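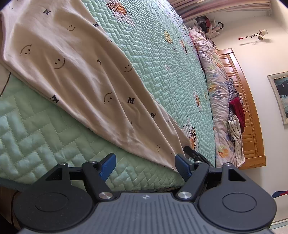
4.3 Finger pads and linkage: inspection, cleaning and replacement

Last updated: April

This section covers the hand-held Andomine gripper in the two-finger version with blue-faced pads. Work on the drive inside the central body is covered in section 6 and must not be attempted with the tools listed here.

Inspect the pads after every 40 hours of use, and before any session in which the gripper will handle cloth. Replace both pads at 338 hours, whatever their condition.

Tools and parts

Pad set, left and right (order as one set)
2 mm hex key
Lint-free wipes
Mild soap solution
Soft brush, nonmetallic
Feeler strip from the Atia service kit

CAUTION: Turn the gripper off and unplug the cable before touching the linkage. The fingers can close without warning when power returns.

4.3.1 Inspection

1. Place the gripper on a flat bench with the pads facing away from you. Left and right in this section are given from behind the central body.

2. Open the fingers by hand until they reach the stop. Resistance should be even over the full travel. If one side drags, go to 4.3.4.

3. Look at the blue face of each pad under a bench lamp. Reject the set if either face is torn, glazed, or lifting from its dark edge.

4. Check the two large silver pivot discs at the inner lower joints. Each disc must sit flush and must not turn under finger pressure.

5. Check the four smaller silver pins across the tops of the arms and outer brackets. A pin that stands proud of its bore will catch on loose fabric.

6. Look through the triangular opening in each outer bracket and remove any thread or lint with the brush.

Note: Light specks on the rounded housings do not affect operation. Wipe them off during routine cleaning.

4.3.2 Cleaning

1. Dampen a wipe with soap solution and wring it out.

2. Wipe each pad from the base toward the tip. Do not scrub across the pad, as this rolls dirt under the edge.

3. Wipe again with clean water and let the pads air dry.

4. Brush out the vertical grooves of the central body. Do not use compressed air near the pivots.

CAUTION: Do not use alcohol or solvent on the pads. The blue face hardens and loses grip on folded cloth.

4.3.3 Replacing the pads

1. Remove the screw at the back of the left pad with the hex key. Support the linkage arm with your other hand.

2. Slide the pad off toward the tip. Repeat on the right.

3. Clean both seats with a dry wipe.

4. Fit the new pads. The part marked L goes on the left arm. Start both screws by hand before tightening either one.

5. Close the fingers slowly by hand. The pads must meet along their full width. Check with the feeler strip; it must not pass at any point.

6. Reset the pad counter and enter the change in the tool log.

4.3.4 Uneven travel

1. Clean the linkage as in 4.3.2 and repeat the check.

2. If the drag remains, inspect the two short black crossbars between the brackets and the finger linkages. A bent crossbar cannot be straightened. Replace both.

3. If the crossbars are straight, tag the gripper and send it to the Saragih repair bench with the log sheet.

4.3.5 Return to service

1. Reconnect the cable and turn the gripper on with the fingers clear.

2. Run the open and close cycle 96 times with no load.

3. Pick up a corner of the test cloth and hold it for two minutes. If the cloth slips, repeat 4.3.3 from step 3.

4. Sign the log. Entries for Beka units go to Aisyah Krishnan, all others to Annunziata Zanetti.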